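Jellau Gateway 16
Remote monitoring box for small shops, pump houses and greenhouses

In stock. Ships with power supply, wall bracket and one antenna.

I'm Clementina, and I set these up for a living, so the boss lets me write the product pages (he regrets it a little). Let me tell you what you're buying and what you're not.

The Jellau is a gray box that sits on a DIN rail or a wall, listens to your sensors and machines, and passes what it hears to your dashboard. It has 16 inputs. Twelve of them are plain digital, the kind you'd wire to a door switch or a float, and the other four take an analog signal for temperature, pressure, tank level and so on. There's also an RS-485 port on the left side for anything that talks Modbus, and I use that port more than everything else put together!

Setup is pretty painless. Plug in the network cable, wait for the green light to stop blinking, type the code from the sticker into your account and the box shows up in your device list. Then you name your inputs. Please name your inputs. I have opened customer accounts with a wall of "Input 7" and "Input 7 new" and it took us most of an afternoon to work out which one was the freezer.
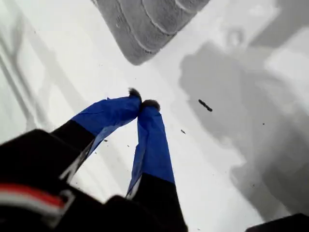
Rules are where I get carried away. You can tell the box to text you if a value goes over a limit, but you can also make it wait first, so a door left open for a minute doesn't wake anybody up. You can chain rules too: if the pump is running AND the level is still dropping, switch on the backup and send me an email. They run on the box itself, so switching a local output works even with your internet down. Texts and emails go out once the line is back.

Readings are kept on the box when it's offline, up to 3,000 of them, and uploaded later with the right time stamps. If you log one sensor every minute, that's a bit over two days. If you log everything every minute you'll fill it in a few hours, so think about what you really need.

Remote access is included. I can restart a controller from my kitchen table, and so can you, once you turn on two-step login (it won't let you skip that part, don't ask). You can give coworkers view-only accounts, and every command gets written to a log with a name next to it.

What I don't love: the cover screws are tiny and they will roll under something. The Wi-Fi version is fine in an office but I'd go wired in any building with metal walls. And the cellular add-on is a separate order, part name Colombo, which confuses people every single time.

Specs
Power: 12 V DC, supply included
Inputs: 12 digital, 4 analog
Outputs: two relays
Serial: one RS-485 port
Offline storage: 3,000 readings
Rules: stored and run on the box
Mounting: DIN rail or wall

Goes well with
Colombo cellular add-on
Clametti temperature probe, short or long cable
Vutham relay board, if two outputs won't do

Questions before you order? Write to the shop and ask for me or Benedek Vida. He knows the Modbus side better than I do, and he'll want the model number of your controller, so have that handy.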